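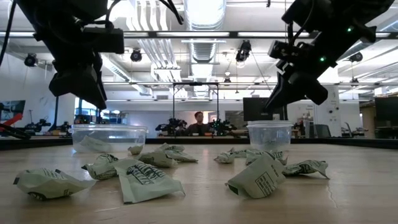
Robots at Work and at Home
Handout 4: Can a machine do the chores yet?
Unit convenor: Xóchitl Trujillo

Read this before the tutorial and bring it with you. It covers the second half of the lecture, which we rushed, and the reading from Gough on household labour.

1. What we mean by a chore

For this unit, a chore is a short job that a person with no special training can do, that has to be done again and again, and where the things being handled are never in quite the same position twice. Folding washing, unpacking groceries, wiping a bench and sorting odds and ends into tubs all count. Welding a car door doesn't. The door arrives in the same place every time, and factories have had machines for that sort of work for decades.

The distinction matters in the exam and in the essay. A lot of students write that robots "already do" factory work and are "about to" do housework, as if one led to the other. The two problems have little in common beyond the arm.

2. Why sorting packets is a useful case

Our running case is picking up small crumpled packets from a table and putting them into plastic containers with two arms. It takes a child a minute or so and needs no explaining. For a machine it brings together most of the difficulties from the lecture:

Shape. Each packet is creased differently, so there is no single outline to look for. One standing on its edge and one lying flat may as well be different objects.
Softness. The packet changes shape when the fingers close on it. A grasp planned on the first shape may not suit the second.
Clear plastic. Cameras that estimate depth have trouble with transparent walls. The rim of a tub is easy for us to see and hard for many sensors.
Sharing the space. Two arms over one table must keep out of each other's way, and something has to decide which arm takes which packet. 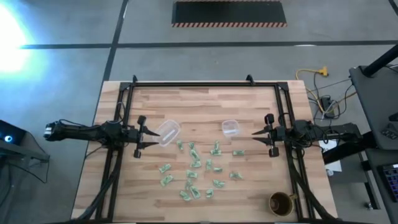
3. How the machine is taught

There are two broad approaches. In the older one, an engineer writes the steps out: find packet, move above packet, close fingers, lift, move above tub, open fingers. Each step has a test for success, and the program stops or tries again when a test fails. It is easy to inspect, but it copes badly with anything the engineer didn't think of.

In the newer one, a person steers the arms through the job many times and a model is trained on the recordings. The Nenton exercise in your workbook uses a set of 3,725 recorded attempts, of which 855 were thrown out before training. Question for discussion: what might be lost when the failed attempts are thrown out?

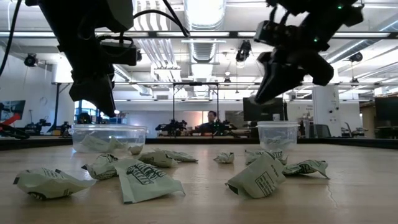 A model trained this way often does well on the table it learned from and noticeably worse on another one. Change the lamp, the tub or the height of the bench and the results can drop. When you read a claim that a robot "can sort", ask how many different tables it was tried on, and who set them up.

4. Time and attention

Speed is the measure most reports lead with, and it is the least useful one for a household. If a job takes a robot 40 minutes and no one has to be in the room, that may be perfectly fine. If it takes 3 minutes but someone has to stand by with a hand near the stop button, no labour has been saved. Gough calls this minding time. Use the term in your essay and define it.
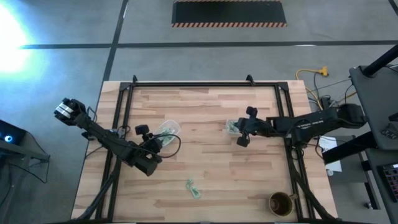
Clutter is the other thing that separates a test from a kitchen. Most published trials clear the bench of everything except the objects being sorted, and the Edis and Ilach case studies in the workbook both do this. A real bench has things on it that are nothing to do with the job. Take the brown mug standing near the rails at the right of the table. A person sorting packets would leave it alone without being told. A machine needs either some way of recognising that the mug isn't part of the task or enough training with stray objects about that it learns to work past them. Even then, a full mug and an empty one call for different amounts of care, and the difference can be hard to judge from the side.

5. Where things stand

For the tutorial, take the following as our working position. You are welcome to argue with it.

Rigid items in known positions: done, and cheap.
Rigid items in mixed positions: done in warehouses, with people nearby to deal with jams.
Soft items, one kind, on a familiar table: possible, with minding time.
Soft items, mixed kinds, in someone's home: not yet dependable enough to leave alone.

6. To prepare

Choose one chore you did this week. Write down each point where you had to look, feel or change your mind. Mark the points where a written program would need a test. One page is plenty, and handwriting is fine.

Essay topics go up in December. Extension requests go to Xóchitl by email, before the due date.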